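Nurkincombe Community Hall: Extension and Refurbishment
Progress report to the Pristen Fund
Submitted by Cokine Architects on behalf of the Hall Trust
April 7, 2018

1. Position at the end of the period

The project remains within the approved budget. The foundations to the rear extension have been inspected and signed off, the ground slab is complete, and the new external walls stand at first lift on the garden side and at wall plate height on the James Lane side. The main contractor has requested an extension of time of 11 days on account of hard frost during bricklaying. We have reviewed the site diary and consider the request fair.

The Fund will recall that the grant covers the extension, the new kitchen and the level entrance from James Lane. Repairs to the original roof are being paid for separately by the Trust and are reported here only where they affect the grant-aided work.

2. Planning and conservation

Three of the planning conditions have now been discharged: brick sample, mortar mix and drainage. The condition on window details is outstanding. The planning authority asked for a slimmer glazing bar on the lane elevation than the one first drawn, and revised sections at full size were sent in reply. The joiner has been told not to begin the lane windows until written approval is received. The garden windows are not affected and are in manufacture.

The reclaimed brick for the lane elevation has been matched to the 1920s front. A sample panel was built, rejected for its joint colour and rebuilt with a coarser sand. The second panel was accepted. It will stay on site as the standard for the remaining work.

3. Kitchen and servery

The kitchen layout has been fixed following discussion with the regular users of the hall. The main change since our last report is to the servery opening, which has been widened and moved towards the garden doors so that queues no longer form across the route to the lavatories. Part of the counter is now set at a lower height for wheelchair users, with clear knee space beneath. Crockery will be kept in open shelving below the remaining length. 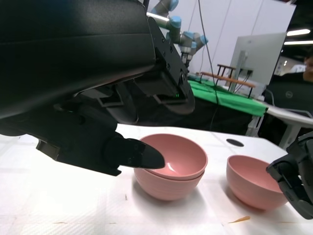 The lunch club wrote that the lower counter was welcome but that it should not be the part nearest the hatch door, where trays are passed out, and asked for the two lengths to be swapped. We have agreed to this. The change carries no cost, as the units had not been ordered, and the revised drawing has been issued to the contractor.

Extract ventilation will now run through the extension roof and not through the original gable. This avoids cutting into the old brickwork and shortens the duct, although the fan must be fitted with an attenuator to protect the neighbouring garden. The additional cost is £900, met from contingency.

Wall and floor finishes have been chosen. The floor will be a slip-resistant sheet with coved edges, laid in one colour throughout the kitchen and store. The servery wall will be tiled to the underside of the shelf.
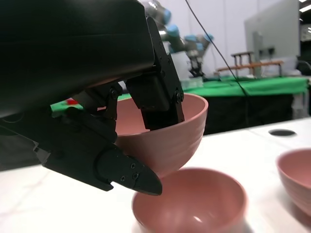
4. Cost

Spending to date is in line with the forecast. Apart from the ventilation, the only new call on contingency has been the removal of an old brick drain found beneath the lobby. More than 200 reclaimed bricks have been set aside from the demolished store and will be used in the garden wall, with a small saving on the sum allowed.

5. Next period

The roof structure to the extension is due to begin once the remaining wall plates are bedded. First fix electrical and plumbing work will follow in May. The entrance ramp will be formed after the scaffold on the lane side has been struck — until then, access to the original hall will continue by the temporary path from the car park.

We ask the Fund to note the request for additional time and to release the second instalment of the grant against the enclosed valuation.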